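Stollura 1077 Mattress Topper

Every topper on the market promises to turn an old mattress into a new one. This one won't. If your mattress has a dip in the middle, the 1077 will lie in the dip and so will you. What it can do is take the hard edge off a bed that is too firm, and it does that fairly well.

The fill is 2 inches of foam in a zippered cotton cover. Stollura calls the foam "sleep responsive," a phrase we asked them to explain and are still waiting on. It feels like decent medium foam. The cover washes at 60 degrees Celsius, and the elastic corner straps stayed put on the deeper beds we tried.

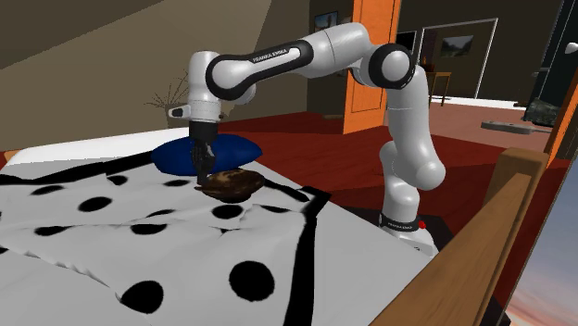 Loretta Pettigrew wrote to us that hers smelled of new foam for 4 nights, and she thinks the page should say so – the box certainly doesn't. She kept it anyway, her hips being happier on it than on the bare mattress.

So we're saying so. Unroll it in a spare room with the window open before you make the bed.

As for the "cooling" label, we noticed no difference in August. Buy it for softness or skip it.

Sizes: twin, full, queen. Ships rolled from our Prarport warehouse. Returns accepted with the cover unwashed.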